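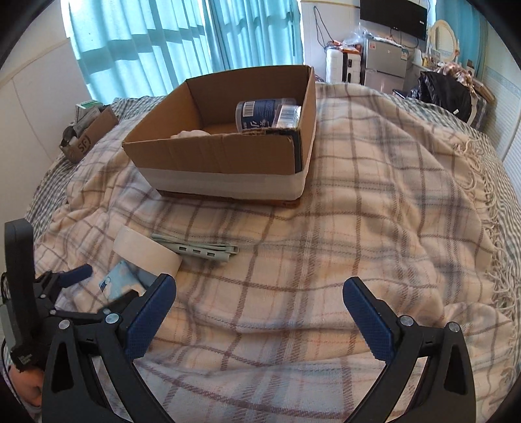 Figure 7.1 Jaws open in front of a cardboard box. The tape roll and the tissue pack are both within the operator's reach.

Chapter 7
Buying a Demonstration Kit

Chapter 6 dealt with arms and mounts, where the buyer is mostly comparing reach, payload and price. A demonstration kit is harder to compare. It has no motors in the jaws and it does not move anything by itself. A person holds it, squeezes a trigger, and carries out an ordinary task while a camera on the tool records the view. The recordings are later used to train a robot that has a matching gripper. What the buyer pays for is the recording, and the quality of a recording does not appear on a specification sheet.

This chapter takes one kit, the Okeo hand-held gripper from Brokside, and follows it from the quotation to the end of the trial period. The kit was bought by the Tistthorpe training center for use in homes. The methods apply to any kit of this type, and Section 7.6 repeats the main steps for a glove-based system.

After working through the chapter you should be able to:

Read a quotation for a demonstration kit and separate the hardware from the services.
Plan an acceptance trial using objects found on site.
Judge a recording for visibility, contact and camera motion.
Write a short recommendation to buy, return or extend the trial.

Terms used in this chapter

Episode: one recording of one task, from the moment the jaws enter the work area to the moment they leave it.
Pad: the replaceable contact surface on the inside of a finger.
Linkage: the arms and pivots that carry movement from the trigger to the fingers.
Occlusion: any part of the task hidden from the camera, whether by the tool, the hand or another object.
Rejected episode: an episode that was recorded but cannot be used for training.

7.1 What is in the quotation

Brokside quoted 2,990 dollars for a single Okeo kit. The price covered the gripper, a camera mount, a charger, a spare set of pads and a carrying case. The camera was included but listed on its own line, with a shorter warranty than the rest. The mechanical parts were covered for 24 months. The pads were treated as consumables and were not covered at all.

A second page offered a review service called Najafi. Under this service the buyer uploads episodes and receives them back marked as accepted or rejected, with a reason code for each rejection. The first 100 episodes were free. After that the service was billed by the hour of footage.

Students often skip the second page. For a kit used every day, the review service can cost more in its first year than the hardware did, and the charge depends on how long the episodes run. A slow operator with a tidy method may cost more to review than a fast one with a higher rejection rate. Ask the supplier which clock is used – the full file, or only the part in which the jaws are working. Brokside billed for the full file, so Tistthorpe's operators learned to start and stop the recording close to the task.

The quotation also carried an expiration date, Thu 21 January. An expiration date is useful to the buyer as well as the seller. It fixes the last day on which the trial can end and still leave time to order at the quoted price.

7.2 Choosing trial tasks

Suppliers demonstrate their kits with blocks, cups and other stiff objects on a clear table. These are fair objects for checking that the trigger works. They say little about a bedroom, where surfaces give way and objects change shape when squeezed.

The trial plan for the Okeo kit used packing tasks carried out on a bed. A bed is a demanding surface. A blanket forms folds that can catch under a fingertip, and a patterned one gives the camera a busy background. The plan asked for items that differed in stiffness and width, and it set 3 rules for the operator:

Use things already in the room.
Pick up each item from the position in which it lies, without straightening it first.
Do not repeat an episode because it looked clumsy.

The last rule causes the most argument. Operators want to hand in their best work. A clumsy pickup that ends with the object in the right place is still a usable episode, and a trial that contains only smooth ones will overstate the value of the kit.

7.3 Reading a recording

Each recording in the trial was read for visibility, contact and motion, in that order. A reader who starts with motion tends to reject blurred episodes that are perfectly good in the part that counts.

Visibility means that both pads and the target object can be seen at the time of the pickup. The fingers of the tool will always cover some of the view. In Figure 7.1 the light blue and white packet is partly behind the gripper, and a reader would want to see it come clear before the jaws close. Hollow fingers help a little, as they leave less solid material between the camera and the work. 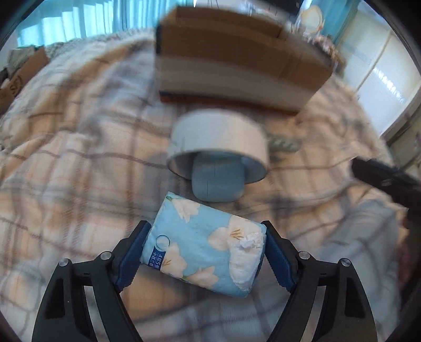

Contact is the hardest of the three to judge, and it takes the most practice. A rigid object shows contact by stopping the fingers. A soft one keeps giving, and the reader has to look at the pads and decide where they meet the surface. Choose a moment when both sides can be checked together. Here the pads are at the two short ends of the tissue pack, so its long side spans the gap between the jaws. The wrapper's printed flowers also help, since a print that buckles from one moment to the next is a sign of squeezing that a plain wrapper might hide. Note which axis of the object lies between the pads and enter it on the reading sheet as long, short or diagonal.

Motion is judged last. The same view has streaking on the large box behind, while the flower print on the pack can still be made out. Under the Tistthorpe rules, blur in the background was recorded but did not count against an episode. Blur on the target or on either pad did count if it lasted through the whole of the pickup.

7.4 Wear and small parts

The pads and the pivots are the parts to inspect. Look at the pad surface under a bright light for flattened texture, and run a fingernail along the lower edge for lifting. Move each finger from side to side with the trigger released. A small amount of play is normal on the Okeo linkage, and the manual gives the limit. Check the exposed screws at the start of every session. Brokside supplies the correct driver with the kit, but it is easily lost, and a replacement should be kept in the case from the first day.

Pads are sold in pairs. Replace both together, even if one looks sound. A worn pad facing a new one lets soft packaging slide toward one side, and the fault can easily be blamed on the operator.

Before you go on

Work in pairs. Take a soft-wrapped item and a stiff one of similar length, and write a one-page trial plan for each. State the surface, the starting position and the conditions under which you would reject an episode. Exchange plans with another pair and mark any condition that two readers could apply differently. Keep the marked plans, as they are needed again for the cost exercise in Section 7.5.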